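Progress report no. 2 – two-handed gripper build, shared workshop
To: Fouzia Arain, Grulommont small builds fund
From: Lorenz Egger
2021-03-30

Fouzia – short one, sorry, writing between two print jobs. Second payment came in, thanks. Both hand-held grippers are built and in use on the table. Cloth task is the main thing we run at the moment, gray garment and the green basket. 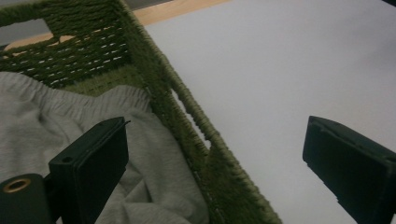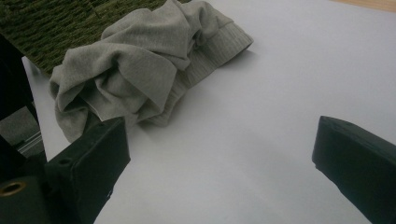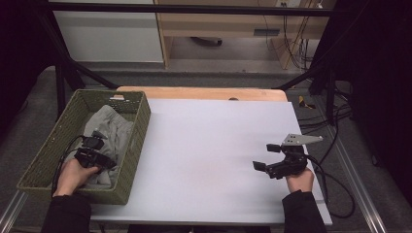 1. Hardware

Left and right units both complete. Finger pads are our own print, black, version 2. Version one flexed too much at the root and the pads didn't meet square. Brass inserts instead of screwing straight into plastic, should have done that from the start. Rutilio Villalobos did the inserts with a soldering iron and a lot of patience.

Bracket on top of the right unit is gray metal, drilled by Thibault. Left one still to be finalised, he wants to change the hole spacing first. Fine by me.

Cables are the weak point. They run off the table and over the floor and they pull on the wrist when you reach far. Sarahí Tapia is looking at an overhead route from the crossbar. Not started yet.

2. Recordings

282 runs logged so far, 160 of them good enough to keep. Most of the rest were lost to one bug, the left unit dropped its clock after a restart and the two hands didnt line up any more. Fixed in the logger now. We keep the bad runs on the Skadatitz drive anyway, in case the timing can be recovered. I wouldn't bet on it.

Cloth is harder than the blocks were. Thick folds are OK, flat single layers slip. Trying a rubber facing on the pads next – Thibault has a sheet of it from Barroso, only needs cutting.

3. Money

Under budget on printing, over on motors. We burned one out in testing and had to reorder. I'd like to move what's left in the printing line over to motors, can you confirm thats OK by mail? Receipts are in the shared folder, the Zinesport one is missing, have asked them for a copy.

4. Next

Rubber facing on all pads
Left bracket
Cables up off the floor
Start on the robot arm mount, same fingers, so that the recordings carry over

Arm mount was planned for May, more likely June now. Everything else is on schedule. Call me if the motor thing is a problem, otherwise I'll order at the end of the week.

Lorenz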